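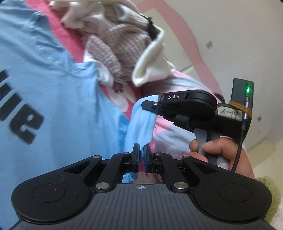 About Sterkavus

Sterkavus tests household and shop-floor chores to establish which of them a machine can carry out without help. We do not manufacture robots. We write task specifications, record people doing the work with hand-held grippers, and run the resulting control software on arms supplied by our clients. The results go into a report which the client may publish or keep.

The company was set up by Zoia Didenko and Apolinar Medrano, who had previously worked on packing lines and were tired of demonstration videos that could not be repeated on a second attempt. The first rig was built to sort bolts. Laundry was added the following September at the request of a client and now takes up more of our time than all other work.

What we test

Our household programme covers folding, sorting by garment type, loading a drum, clearing a table and wiping flat surfaces. The shop-floor programme, known internally as Gulard, covers bin picking, bagging, label placement and simple fastening. Each chore is broken down into steps, and each step has a written pass condition. A T-shirt counts as folded when all four edges lie within 40 mm of the target outline and no sleeve is showing. It does not count if a person has to straighten it afterwards.

A full trial consists of 105 attempts from different starting positions. Garments are dropped on the work surface in a heap and are not arranged. Attempts stopped by an operator are recorded as failures, whatever the reason for the stop.

Where things stand

Rigid parts of known shape are largely a solved matter. Several of the arms we have tested will pick and place boxed goods through a whole shift with few stops. Cloth is harder. A garment has no fixed shape, its edges are hidden in its own folds, and two thin layers are easily taken for one. Most systems can lift a shirt from a pile. Fewer can find the shoulder seams, and fewer again can put the shirt down flat.

Knitwear gives the poorest results at present. It stretches under its own weight and catches on fingertips, and a fold that holds in cotton will open again in a thick rib. We do not expect a machine to deal with a mixed family wash unattended in the near future. Single-type loads, such as towels in a hotel laundry, are much closer.

Speed is reported separately from success. A fold that takes a machine four minutes may be acceptable overnight in a house and useless on a bench in a shop.

How we work

Demonstrations are recorded by trained staff under Estrella Solís. Our current cloth set holds nearly 800 recordings, each checked for dropped frames and for grip faults before it is used. Tuva Forsberg runs the Flasten test room, where the arms are mounted and the trials are timed. Yareli Montes writes the reports and is the contact for any client who disagrees with one.

Clients may attend their own trials but may not adjust the arm once the first attempt has started. Software versions are fixed for the length of the trial and named in the report.

Working with us

We accept arms with a reach of 700 mm or more. Smaller units can be tested on the Cuevas bench, which has its own mounting plate and a reduced list of chores. Bookings for the next round of cloth trials close on 11th March. Please send a drawing of the mounting flange and the power requirements with the booking form.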